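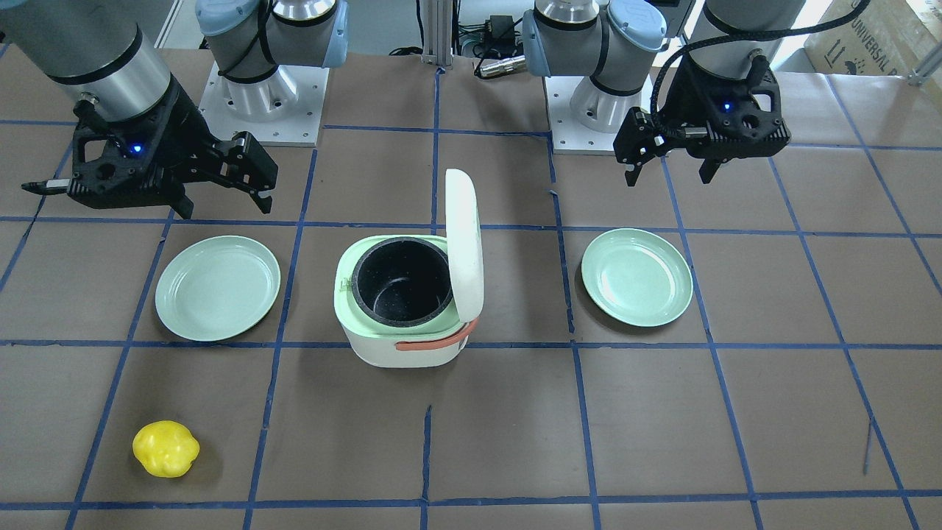 Both arms over the grid, cooker open in the middle.

Two-arm table cell: paper, tape and a lid latch

flustira70 wrote:
We run this cell at Plonach on one task, a rice cooker with a plate on each side. I took it over in August and want to settle a maintenance routine. The grid is blue tape on brown paper, and the tape wanders and breaks in places. Do you replace it on a schedule or when it looks bad?

bodell_bench wrote:
Every 500 cycles, whole sheet. Patching is a waste of time. Look at the line to the right of the plate in the wrist view.
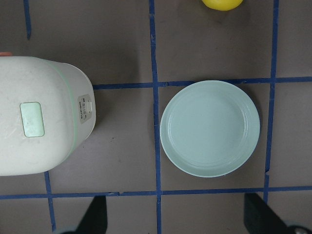
Re: tape schedule

agca_m wrote:
I disagree with 500. We go 2,000 at Ağca and only patch. A small gap in a line does no harm if a person uses the grid to place objects. If your software reads the lines, that is a different story. Which is it?

flustira70 wrote:
A person places them. Nothing reads the tape.

agca_m wrote:
Then leave it. I would spend the time on the cables and the reach into the pot. Check tool height before every run with the gripper down inside the cooker, and keep the pendants on the desk where you can hit a stop. 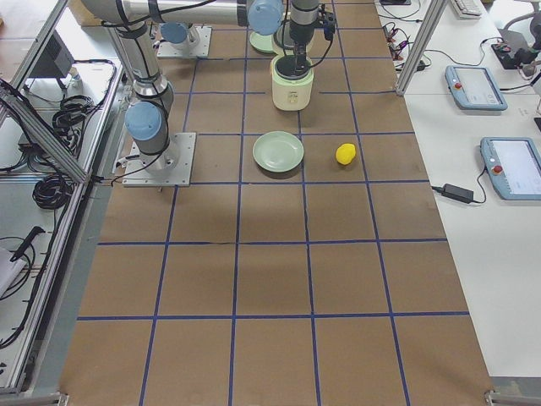

Re: tool height and mounting plates

bodell_bench wrote:
Agree on height, but do the mounting plate bolts first. We re-torque at 800 cycles. If a base has shifted, your height check tells you nothing useful.

flustira70 wrote:
Bolts have never been on our list. I'll add them. The other trouble is the lid – the fingers slip off the green tab about one run in ten.

agca_m wrote:
Slow the last bit of the approach and clean the fingertips. Ours were slick with dust from the paper. Check the angle too, you want the jaws square on the tab.

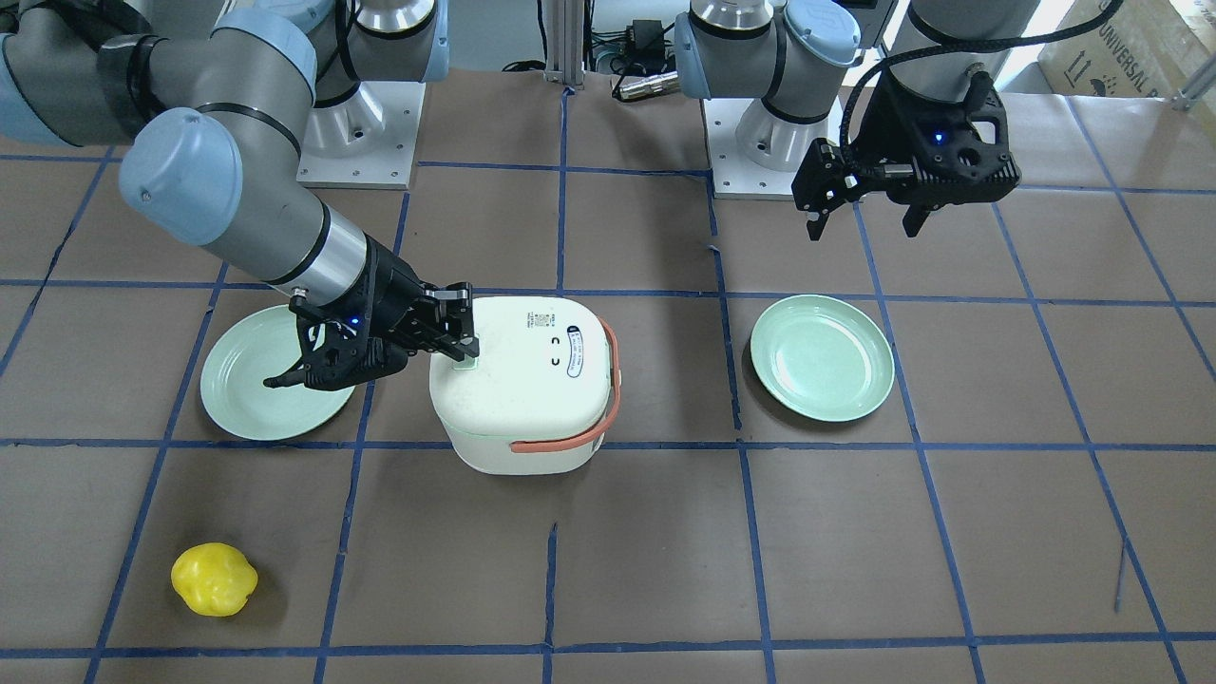
Posted by flustira70 | September 9, 2023 | Member, 70 posts

Cleaned the tips and cut the approach speed. I'll run it for a week before I touch the angle. Bolts are done on both bases, and one on the left arm took a quarter turn. The tape stays for now.

bodell_bench wrote:
You'll be redoing that tape by 800.

6 comments | 2 shares

Related threads
Cable loops catching at the wrist
Paper or mat for a table cell?
Pendant screen dims during long runs
Flustira gripper pads, where to buy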